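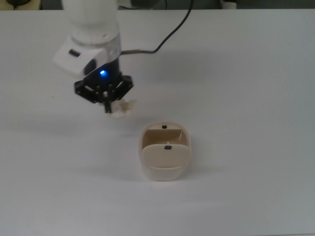

Matte white table tops, who regrets theirs?

tinroofmabel
Hi all, long time reader, second time posting. We're about to replace the big work table in our shared craft room and I've talked myself into a smooth matte white top. I love how light it makes everything feel. My sister thinks I've lost my mind and says it'll look filthy by the first Monday. Anybody living with one? I mostly cut fabric and wrap parcels on mine, with a bit of paint now and then. The two I keep going back to are the Relby and the Lorard. Same size, close enough in price.

papercrane_88
I've had the Relby since May and I'd buy it again tomorrow! The light thing is real. I do beadwork and I can find a dropped bead in a second, where on my old brown table I'd be patting around like I'd lost a contact lens. Yes it shows pencil marks. So I wipe it. Takes me less time than finding my glasses.

gus_in_the_garage
Going to be the grump here. I had white for two years and hated it. Coffee rings, glue, blue ink, that gray smudgy business you get from sliding metal things across it. Everything shows. I went to a mid gray top and never looked back. If you're painting on it at all I'd think hard.

papercrane_88
gus, what were you cleaning it with though? The gray smudges come off mine with a damp cloth and a dab of dish soap. I wouldn't use the scrubby side of the sponge, that'll leave you shiny patches that are there for good (ask me how I know).

gus_in_the_garage
Scrubby side of the sponge.

papercrane_88
Well there you go lol

oatmilkandnails
Can I ask about glare? I have a white desk at work, a shiny one, and with the ceiling lights on I'm squinting by 2 in the afternoon. Is matte really that much better or is that just what they say in the store?

tinroofmabel
Good question, our room has overhead lights too and I hadn't thought about it at all.

hollyhock_lane
Matte is a lot better, at least it was for us. We swapped a glossy top for a matte one in the same room with the same lights and I stopped getting headaches. You still get soft shadows from your hands and whatever you're working on, but no bright spot staring back at you. Pull a lamp in low from one side and you'll see every crumb, so be ready for that.

Also, my two cents on Relby vs Lorard: go touch them. The Lorard has a little bit of texture and my rotary mat grips it nicely. On the Relby the mat slides unless you put something under it.

papercrane_88
Mine doesn't slide? I have the Momer mat, the thick one. Maybe it's the mat.

hollyhock_lane
Could be, mine's a thin cheap one. Still say the Lorard feels nicer under your arms.

gus_in_the_garage
Whatever you get, keep the top clear. Worst thing about a big white table is it turns into the place where everybody in the building puts their stuff down. Ours had a shelf along the back and that helped some. Tape measures, mugs and cords all went up there.

tinroofmabel
Ha, yes, that is exactly our problem now. I like the shelf idea. Did you screw it to the table or the wall?

gus_in_the_garage
Wall. Then you can drag the table out to sweep.

oatmilkandnails
Wall for me too. And put felt pads on the feet before it goes in the room, not after.

tinroofmabel
OK, I went to the store at lunch and leaned on both like a weirdo. hollyhock, you're right about the texture, but the Lorard only comes with square corners and I walk into everything, so I'm leaning Relby with a Momer mat on top. My sister is still against it. Does anybody know if the Relby legs come off once it's put together? Our door is on the narrow side.

papercrane_88
They do, four bolts a leg. Keep the little wrench, it's an odd size.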